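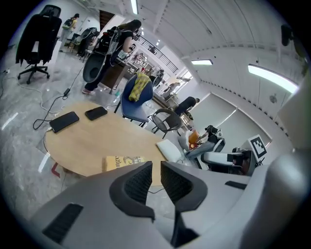 Round table, yellow book near the front edge.

December 2022 - tasting notebook, Trorcombe kitchen bench

Third go at the smoked plum vinegar and I am so pleased with this one! Batch 43 is the first where the fruit comes through before the smoke does. Tâm Vũ tried it blind against the March batch and picked it straight off (she also said the March one tasted like a wet campfire, fair enough).

What changed: plums halved and smoked skin side down, 2 hours over cherry wood, then into the crock with the Nikolovski starter. Last time I left the stones in for the whole ferment and got that bitter almond edge. This time they came out before smoking. Stirred morning and night until the cap dropped, strained through cloth, then into glass.

Amirhossein Hosseinzadeh brought a jar of his sour cherry pickle and we tipped a spoonful of 43 over it. Oh my. Sweet, sharp, a little tarry at the back - I'd put that on a menu tomorrow. He wants to try it with grilled eggplant and walnuts, and I want to try it with everything.

Still wrong: cloudy. The Udico filter papers clog after the first cup and I end up pouring the rest through by hand. Also the color is browner than I'd like, probably too much air at the stirring stage. Lid on between stirs next time.

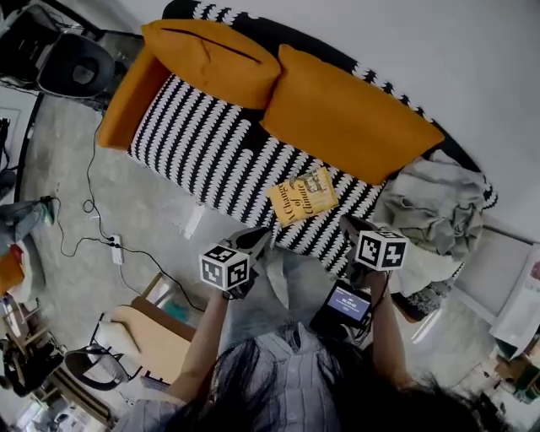
Next batch

Switch to the Gendis plums if the grower still has any in cold storage, they're smaller and the skins are thicker. Keep the same wood and the same smoking time so we only move one thing.

Split the must into 3 crocks: one with the Nikolovski starter, one with the mother from 43, one left wild. Tâm thinks the wild one will win. I think the mother will, it smells fantastic already, all pear drops and bread crust.

Ask A.H. for the pickle recipe, with real weights this time. "A handful" is no good, his hands are huge.

Labels, and more muslin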